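Dokgate — Ardale site
Kitchen and break room check, ground floor
Date: May 18, 2021
Checked by: Benito Prieto

1. Exits and floor
Door to corridor opens fully — OK
Floor clear of boxes and bags — OK
Mat by the sink lies flat — NO. One corner curls up. Tape it down or replace it.

2. Electrical
Kettle and microwave cords undamaged — OK
Outlets clear of the sink — OK
Extension cords in use — NONE. The one noted in March has been taken away.
Refrigerator door seal — OK, needs a wipe.

3. Fire
Extinguisher on hook, pin in place — OK
Blanket reachable from the stove — NO. It was behind the paper towels again. Moved back to the hook.
Clear space in front of extinguisher — 700 mm, minimum is 600. OK

4. Hot water
Tap runs clear — OK
Warning sticker above tap — worn, still readable. Order a new one from Pornham with the next batch.

5. Cleaning products
Stored in the low cupboard, away from food — OK
Original labels on all containers — OK
Cupboard latch — loose. Two screws need tightening.

6. Food and drink storage
Open items dated — PARTLY. Sauces in the door are dated, drinks are not.
Bottles capped when not in use — OK
Drinks in their own bottles, label still on — OK. See photo.
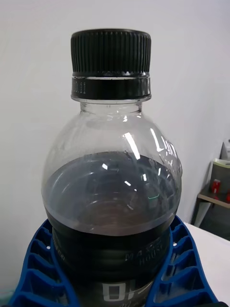

Item 6: part-full bottle, dark liquid, black screw cap on, "MAXIM HOUSE" label. No date visible on the part shown.

Comment: Anyone who opens a bottle should write the date on it. There is a marker on a string by the refrigerator. Undated drinks left for more than 10 days get poured out, and that includes mine.

7. Waste
Bins emptied — OK
Lid on food bin — hinge cracked, still closes. Antunes to quote for a new one.

Follow-up
Mat, cupboard latch and sticker: B. Prieto
Dates on drinks: everyone who uses the room
Blanket hook: look at it again at the next check. If it has been moved, the paper towels go to the other wall.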